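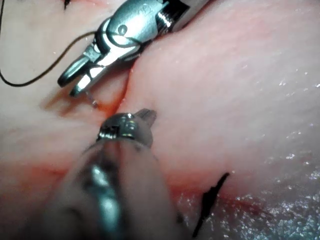

Aug 15, 2025

I spent most of this week on the equipment plan for the training lab at Govisstead, and I want to write down where it stands before I forget why we made some of these choices.

The robot itself was settled last November. What's left is everything that gets used up or wears out. Our first budget had one line for instruments, and Mesfin Mekonnen sent it back with a note asking how many practice sessions it covered. I couldn't tell him.

So Kheri Masanja and I started over from the work. A basic suturing exercise takes two instruments, a needle driver and something to face it from the other side, plus needle, thread and tissue. The instruments have a fixed number of uses and then the system won't accept them. We expect 226 sessions in the first year. If the trainees share a station, that comes down a bit, but Kheri doesn't want to plan on sharing and I agree with her.

Tissue was the part I had most wrong. I had priced it per order and left out cold storage and disposal. Disposal alone has a minimum charge per pickup, so it's better to run sessions close together. Tekle Ejigu is redoing the calendar with that in mind.

Suture is cheap next to the rest. We can take packs that are past date for practice, and the supplier, Stisport, will sell us 300 at a time. I asked for one box first. The needles in the last lot bent too easily, and I'd like Ismael Trindade to try these before we commit.

The service contract is still open. Urer quoted 46 months, an odd length, and wants it signed with the purchase. Gebretsadik will do a yearly one but charges travel on top. I lean toward the yearly one – we don't know yet how hard the machine will be used, and I'd rather have the numbers from a full year in hand.

Things I still need: a second set of drapes, a price on spare cables, and an answer on whether the room's power is enough. Tùng Tô is checking the power. The revised budget goes back to Mesfin once I hear from him.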